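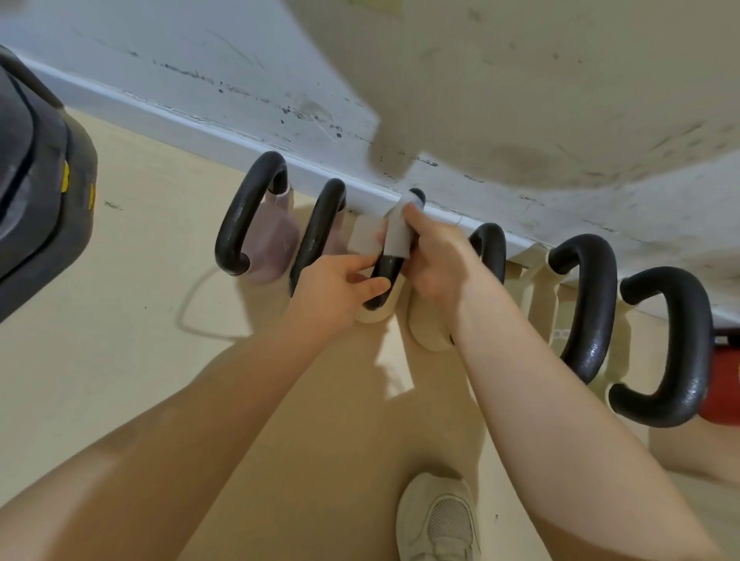 Kettlebell care: a few minutes after each session

The weights area has had a good deal more use since the evening classes moved to the ground floor at Pendley, and the kettlebells are showing it. Handles are getting sticky, chalk is building up in the corners and two of the smaller bells went missing for most of July before they were found behind the mats. Members have asked what they are meant to do with the equipment at the end of a session, so the routine is set out again in this issue.

Wiping down

Every handle should be wiped before the bell goes back in the row. Use one of the small white cloths from the tub by the door and a little warm water. Start at one lower bend, where the handle meets the body, work up over the top and come down the other side. Most people wipe the top of the handle and leave it at that, but sweat and chalk collect in the bends.

Please don't spray cleaner straight on to a bell. Put it on the cloth. The coloured bodies mark easily, and the cream ones show it more than the pink. Gareth Staniforth has tried several products on the old marks and says plain soapy water did as well as any of them.

Used cloths go in the lidded bin and are washed at the end of the week. Paper towels are fine if the tub has run out, but take them away with you afterwards.

Grip wraps

Some members like a fabric wrap on the handle, particularly for longer sets. You are welcome to use your own. Wind it round the upper part of the handle only, keep it flat and press the edge down firmly with your thumb so that it doesn't ride up. If you can turn the wrap with one hand, it is too loose to swing.

Take it off when you finish. A wrap left on overnight holds damp against the metal, and the next person may not want it. We have 24 spare wraps in the cupboard, which can be borrowed and should come back clean. The Luta wraps are the thinner ones and suit smaller hands - the Zetik ones are wider and need pulling tighter.

Tape is allowed too, but please peel all of it off. Hawi Birhane spent most of an afternoon getting old glue off one handle with a blunt scraper.

Putting them back

The bells live on the floor in a single row along the white wall, handles upright and lined up the same way. Leave a small gap between the handles and the skirting board, as the paint was redone in the spring and is already scuffed in places. Set each one down with both hands, and lift it if you need to shift it along. Dragging is what has scuffed the floor.

Keep your feet clear when you are tidying. It is easy to stand right over the row and forget how close your toes are.

Repairs and new stock

Anything with a rough patch on the handle should be put to one side and written in the book on the desk. Gareth goes through the book on the first of each month and files down small burrs himself.

We have also priced a set of rubber floor tiles from Ticona to go under the row. The quote is £308, including delivery, and £144 of that has been raised so far through the tea money. Hawi has a sample tile at the desk if you would like to look at it, any time after 2 pm.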